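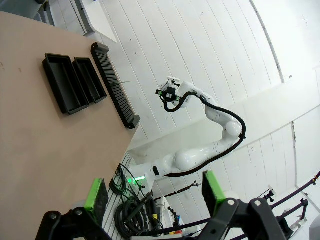 Two black open-topped trays and the slotted rack on the worktable.

Report on the Visit to the Torton Packing and Fixtures Center

A delegation from the Abubakari Institute for Technical Training visited the Torton center on July 19, 2026. The purpose of the visit was to see how small parts are stored, sorted and presented at the workbench, and to gather ideas for refitting the institute's own practice rooms. The visit had first been planned for February and was moved at the request of the host, which was completing work on its storage hall.

Reception and introduction

The group was received in the main building and given a short introduction to the center. Torton supplies trays, racks and bench fittings to workshops and teaching rooms in the region. The storage hall holds 92 types of tray in the standard range, and special sizes are made to order. Visitors were asked to leave bags in the cloakroom and to keep to the marked walkways. Printed floor plans were handed out, although the plan for the upper level showed the old layout.

The bench room

The first part of the tour was given over to the bench room. Attention centered on a beige wooden tabletop with two black rectangular trays set side by side, one slightly smaller than the other. Each has raised walls and a divider running along its length. Parallel to the trays lies a long black rack with evenly spaced slots and a raised block at each end.

The host explained that trays and racks serve different needs. An open tray suits parts that may lie in any direction, while a slotted rack is preferred for thin items that must stand apart from each other. The lengthwise divider was discussed at some length. Several members of the delegation use trays divided crosswise and asked whether long compartments make small parts harder to pick up. The host replied that the choice depends on the shape of the part and on the side from which the worker reaches – a point the institute will take up in its own trials.

Members also asked about color. Black is the standard finish at Torton, and lighter colors can be ordered in lots of 100. The institute's instructors noted that light metal parts are easy to find against a dark tray, but that dark screws and washers are not. No decision on color was made during the visit.

Storage hall and cleaning area

The tour continued to the storage hall, where the Climix shelving system was presented. Shelves are labeled on the front edge and again on the upright, so that a label remains readable when a tray is pulled forward. Returned trays pass through the cleaning area before they go back on the shelf. The washing line was not running at the time of the visit, and its operation was explained from a wall chart.

Discussion

The closing discussion was held in the Famano meeting room. The following matters were recorded:

Delivery time for standard trays is 4 weeks. Special sizes require a drawing from the customer.
Racks can be ordered with or without end blocks. The slot spacing must be stated with the order.
The institute may borrow 2 sample sets for one term, with return shipping at its own cost.
A price list for the Climix shelving will be sent separately. Installation is not included.

The delegation raised the question of bench height in rooms used by both younger and adult trainees. The host has limited experience in this area and suggested that the institute contact its present furniture supplier – the matter remains open.

The institute thanks the Torton center for its hospitality and for the time given to questions. Staff members who wish to consult the sample catalog may do so in the materials office during regular hours. Requests to use the sample sets should be made in writing to the same office and should state the course, the room and the period of use.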